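Timestamps, again

2024-05-01

Quick one, no time. Spent most of the day on the sync bug and I think I have it.

Short version: the pose stream and the video stream in Holroyd (my recorder, still no docs, sorry) were both stamped on arrival. Fine when the machine is idle. Not fine when the disk gets busy, then video slips by 4 frames and the fingers close in the data before they close in the picture. Policy learns to grab early. Of course it does.

Been blaming the planner for this since January. Sorry planner.

Fix was dull. Stamp at the source, push everything into one ring buffer, resample poses to the video clock. Pose comes in at 200 Hz so plain linear interp is plenty, slerp for the rotation. Cheng-en Yau had a branch doing half of this already and I'd managed to not read his message about it. Read your messages.

Re-ran the converter on the old bottle episodes. 84 came through clean, the rest get flagged and skipped untill I work out what to do with them. Probably delete.

Still broken:
- fisheye undistort goes wrong near the rim, I just mask it
- gripper width estimate jumps when one finger pad is in shadow
- Wisel viewer eats all my RAM after 100 episodes, haven't looked

Also changed the config format, so if you pulled before today your old yaml wont load. There's a migrate script in tools. It overwrites the file so make a copy first.

Next is the width thing. Want to try tracking the pad color directly and dropping the markers, magenta is pretty hard to confuse with anything on a table.
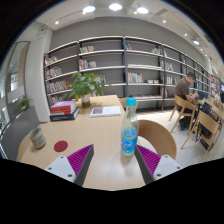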